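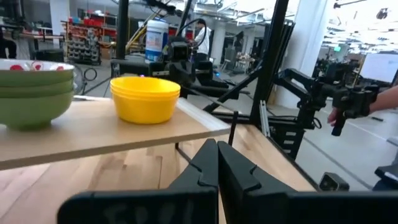

Home care aides in Ivport are paid for the time they spend in a client's home. Most of them aren't paid for the time it takes to get from one home to the next. Floarea Mihăilă worked under that arrangement for years before she became the scheduling supervisor at Flomell, the agency that handles most of the county-funded visits in the city. She would like it to end. We talked in a kitchen, with olive-green bowls stacked on a light wooden board beside us, the top one white inside with a red dotted pattern. Clients' kitchens were where her own working days used to begin, she said, usually before it was light.

"You do the breakfast, you do the medication reminder, you get the person washed and dressed, and you write it up," she said. "That's the paid part. Then you get in your car or you wait for the bus, and you're off the clock until you ring the next doorbell."

The county pays Flomell by the visit hour. The rate is meant to cover wages, training, insurance and the office. Travel isn't a separate line. Some agencies elsewhere in the state pay aides a flat amount per trip, but Flomell stopped doing that when the last contract was signed, and the new contract, which starts in February, doesn't bring it back.

Mihăilă has 165 aides on her schedule. Last fall she asked them to write down their travel for one week on paper, in addition to the phone app they use for checking in and out. She didn't require it. Enough of them did it that she had to ask the front desk for another box to keep the sheets in.

"I thought I knew what it would look like, because I did the job," she said. "But I worked in one neighborhood. I walked to most of my people. The aides on the north side are driving across the river and back twice in a morning."

The week's sheets added up to 2085 trips between clients. She typed them in herself in the evenings and gave the totals to Wilson Palomino, who manages the agency's contracts. He sent them to the county along with Flomell's comments on the new rate.

Palomino joined us for part of the conversation. He was more careful in how he spoke about the county than Mihăilă was.

"They aren't hiding anything," he said. "The rate was set on the idea that visits would be close together and fairly long. When it was set, a typical visit was two hours. Now we get a lot of authorizations for 45 minutes, and a lot for half an hour. The shorter the visit, the more of the day is travel. The formula didn't move when the visits did."

I asked whether the agency could simply pay for travel itself. He said he had worked it out several ways. Paying minimum wage for the logged time would put the home care program in the red before summer, and the agency has no other program large enough to make up the difference.

"We could do it for a few months and feel good about it," he said. "Then we'd be handing clients back to the county."

## What the schedule does to a day

Mihăilă builds the schedule in a program called Nostalov, which the agency bought to replace a spreadsheet. It suggests an aide for each visit according to who is free and who has the right training. It can take distance into account, but only in a straight line, and Ivport has a river and a rail yard in the middle of it.

"It'll tell me two clients are half a mile apart," she said. "On the map they are. There's no crossing there. You have to go down to the bridge by the hospital."

She overrides it by hand a great deal. She starts with the clients who need someone at a fixed time - insulin, mostly, and people who have to be up and ready for dialysis transport - and fits everyone else in behind them. Then she tries to keep each aide on one side of the river. When somebody calls in sick, the plan usually comes apart by nine.

I asked her what a bad day looks like for an aide.

"Out of the house at six, home at six, paid for seven," she said. "That isn't the worst one I've seen. It's an ordinary bad one."

The gaps are part of it too. An aide may finish a morning visit at ten and have nothing until lunch. If she lives close by she goes home. If she doesn't, she sits in the car or at the library. Under the current rules a gap of more than 30 minutes is counted as a break, so even an agency that paid for travel would not have to pay for most of that time.

Clients see the effects without always knowing the cause. The most common complaint Flomell gets is about lateness. The second most common is about a different aide coming each week. Mihăilă said both have a lot to do with travel. People take a job across the river because they need the hours, and then give it up as soon as something nearer opens.

"I have a lady who has had more aides than she can name," she said. "She has to explain to every one of them how she likes to be lifted. She's polite about it. I wouldn't be."

## The aides' view

Gönül Sönmez has been an aide with Flomell for 12 years and is one of the people who filled out the travel sheets. I spoke to her by phone between visits. She was on a bus.

She doesn't drive, and the agency doesn't require it. She has three regular clients on weekdays and picks up extra work on Saturdays. Her bus pass comes out of her own pocket.

"I like the work," she said. "I've been with Mr. Antal since he came home from rehab. I know where everything is. I know when he's having a bad day from the way he says good morning. So when people say, if you don't like the pay then leave, I think, and who goes in tomorrow?"

She said what bothers her most is being told to hurry. When a bus runs late she can't make up the time on the road, so it comes out of the visit. The app records when she arrives and leaves, and if she stays past the end of the authorized time the extra minutes are unpaid. She often stays.

"You can't leave somebody with one sock on," she said.

Jenő Antal, her client, is a retired machinist who lives alone on the second floor of a building near the rail yard. He agreed to be quoted on the condition that I say he pays his share on time. His share is a small monthly copay. He had assumed some of it went to Sönmez's fares.

"I worked in a shop for most of my life," he said. "If they sent you to another plant in the middle of the day, you were paid for the ride. You didn't have to ask. I don't see why it's different for her."

He has written to the county. He got a letter back thanking him for his interest in long-term care.

## What the county says

Orhun Uçar handles provider contracts for the county's aging services office. He had read Flomell's comments and the travel totals and said he found them useful. He also said the rate for the coming contract was final.

"We get a fixed amount from the state and we decide how many hours we can buy with it," he said. "If I add travel, I buy fewer hours. There are people on the waiting list right now who get nothing. I have to think about them as well."

I asked how long the list was. He said the figure would be in the office's annual report and he didn't want to give one ahead of that.

Uçar said the county is open to a smaller change. Under what he called a zone pilot, visits in one part of the city would be assigned to a single agency, in blocks, so that an aide could stay inside a few streets for a whole shift. The area under discussion runs along Yüksel Street and takes in several senior apartment buildings. The pilot would last 3 months. The county would compare lateness and turnover in the zone with the rest of the city and decide from there.

It would mean that some clients in the zone have to change agencies, and so change aides. Uçar said they would be asked first and that anyone who objected could stay where they were.

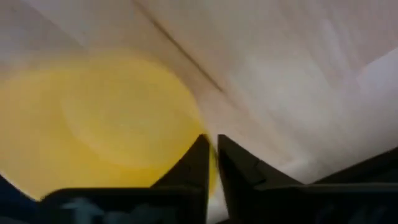 ## Whether it would help

Mihăilă has seen the outline of the pilot and has mixed feelings about it. She thinks blocks would work well in the apartment buildings, where an aide can take the elevator from one visit to the next. She is less sure about the streets of single houses farther out, where clients are scattered no matter who holds the contract.

"It's the easy part of town," she said. "I'd take it. I'd just want them to remember it's the easy part when they look at the numbers."

She also worries about the aides who work outside the zone. If the block shifts are better, and she expects they will be, everybody will ask for them, and the longest-serving people will get them first under the agency's seniority rule. The newest aides would be left with the longest trips. Those are already the ones who quit.

Palomino is more hopeful. He said a pilot is a way to get travel into the county's own records, where it has never been. At present the county's system has a field for the start of a visit and a field for the end, and nothing in between. He has asked for a third field, for the time the aide left the previous client. He was told it would need a software request.

Sönmez hadn't heard about the pilot when we spoke. I explained it to her as well as I could. She asked whether Mr. Antal's building was inside the zone, and I told her it was two blocks outside it.

"Then it's nothing to do with me," she said. "Unless they move him."

Flomell plans to repeat the paper travel count in the spring. Mihăilă would like to include the waiting time this time, and the fares. She has redesigned the sheet so that it fits on one side of the page, with a space at the bottom for comments. She left that off last time and people wrote in the margins. The sheets will be handed out with the pay stubs, and aides who want to take part can leave them at the front desk or give them to her.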